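Subject: Re: [tandale-refurb] Old Dell tower, worth saving?

Jarmila Skála wrote:
> Got the side off the Dell from shelf 104. Strip it for parts
> or rebuild it?

Rebuild, please! I love these cases. Blue latches for the cards, so no hunting for tiny screws, and there's still an old white PCI slot for my favourite sound card.

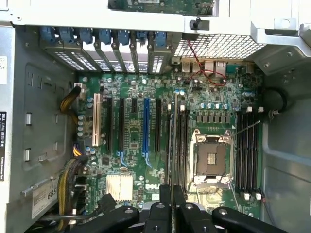

What goes in first, the processor or the memory?
Processor first, then its cooler, and the memory after that.

Guoqing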